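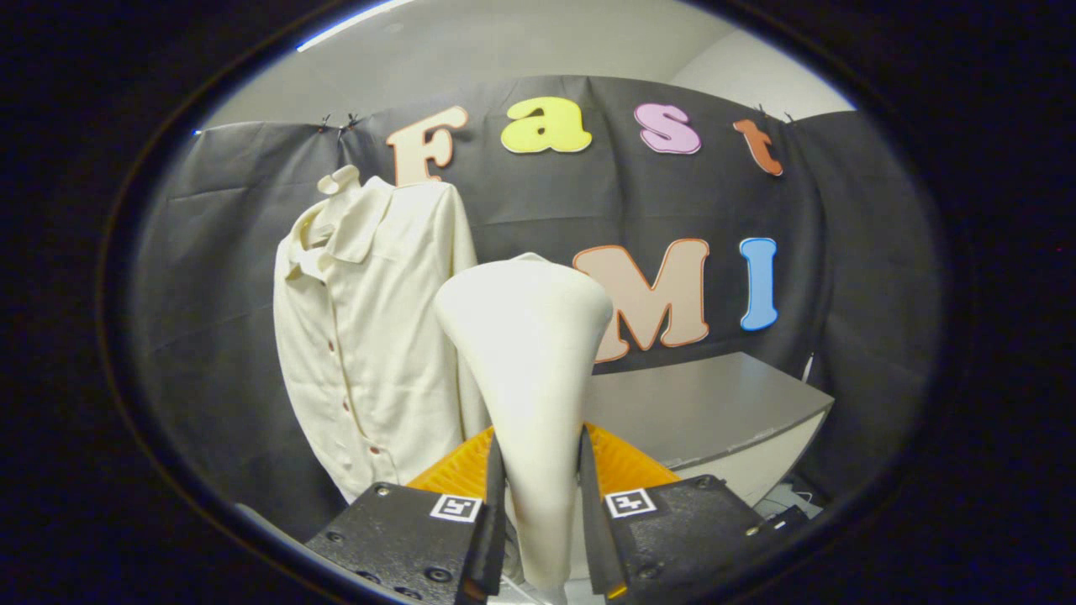 Kevis – Hemden, Kragen und Deko aus der Nähecke

Moin! In diesem Ordner liegt alles, was ich zu unserer Ausstellungswand zusammengetragen habe: 442 Bilder, dazu eine Textdatei mit meinen Notizen. Stand: 17. Januar 2020.

Was drin ist

Vor allem Kleidung vor dunkelgrauem Stoff. Mein Liebling ist das cremefarbene Langarmhemd mit den kleinen rotbraunen Knöpfen (ja, ich hab eine Schwäche für Knopfleisten!). Dahinter hängen die großen bunten Buchstaben, oben steht "Fast" – F und t in Orangetönen, das a gelb, das s rosa. Der Stoff ist mit kleinen schwarzen Klammern festgemacht und wirft Falten, gebügelt wird der bei mir nicht mehr.

Ordner

hemden: nach Farbe sortiert, Creme zuerst
wand: Hintergrund und Buchstaben
notizen.txt: Stoffe, Maße, Flickstellen, alles durcheinander

Gut zu wissen

Die Farbnamen stammen von Birutė Grigaitė und mir, und bei "Creme" und "Eierschale" sind wir uns bis heute nicht einig. Bei 8 Bildern fehlt der Eintrag noch, die trage ich im August nach. Wer einen Fehler findet, schreibt bitte Prakash Marar, der pflegt die Liste.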